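Search posts, people, tags

Nadine Saliba
2 min read

1/ Okay, party supply thread, as promised to everyone who asked how I feed a yard full of cousins without losing my mind. It's trays. It has always been trays.

2/ I used to carry everything out by hand, two cups at a time, back and forth through the screen door. My aunt watched me do this for years and finally said "you own a tray, right?" I did not own a tray.

3/ Now I have the dark brown ones with the raised rim and the oval handle holes. One for drinks, one for snacks, and they live on opposite ends of the table so people stop bumping elbows in the middle.

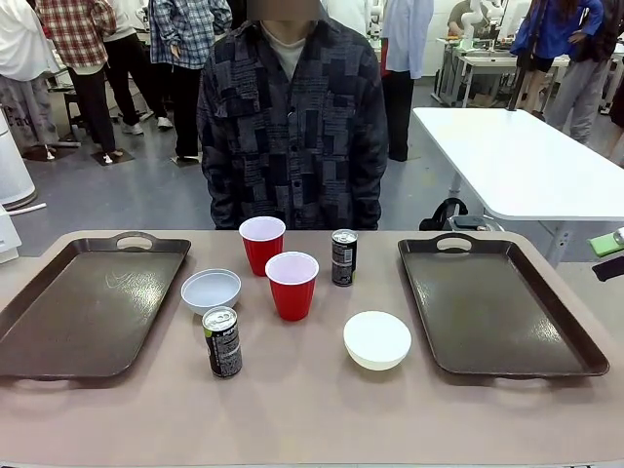 4/ Cups: red party cups, every time. I tried the fancy clear ones from Kidmont last summer and they cracked if you looked at them wrong. Red ones you can squeeze and drop and they're fine.

5/ Bowls: one shallow, one deeper. Olives and nuts go in the shallow one so you can see what you're grabbing. Chips need depth or they're all over the floor by 6 – ask me how I know!

6/ Cans stay closed until somebody wants one. I'm begging you. My brother likes to open a bunch "to be helpful" and then we're all drinking flat soda.

7/ Shiny trays do scratch, by the way. I wipe mine with a soft cloth and dish soap and leave it at that. A few scuffs never bothered a pretzel.

8/ Somebody's going to ask about the dip so fine, it's the Geagea family one, garlic and way too much lemon. Recipe next time, I have to go find the card first.

378 likes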